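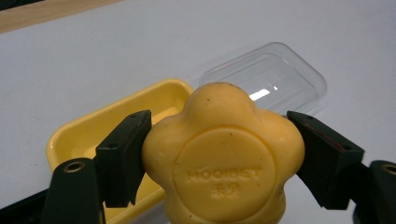 Days Out

I went to the Kulley open day in November, mostly for the free parking and the promise of cake, and ended up staying until they were stacking the chairs! The bit I'd gone for was the gripper table, where you get to hold the thing yourself and squeeze. They give you a flower-shaped bar of soap (yellow, with MOOIBEST pressed into the front) and a yellow soap dish with a clear lid, and off you go.

I thought it'd be dead easy. My first go sent the soap skidding towards the woman next to me, who was very nice about it. The trick is to get both black pads on the side petals and then squeeze gently, a bit like picking up an egg.

The chap running it said they'd recorded 531 goes so far and want 2,000 by spring, all to teach an arm they call Zou. I did 30 of them, so if Zou turns out clumsy, sorry about that.

Cake was lemon, by the way, and very good. They're doing another one over at Cunness and I've already put my name down.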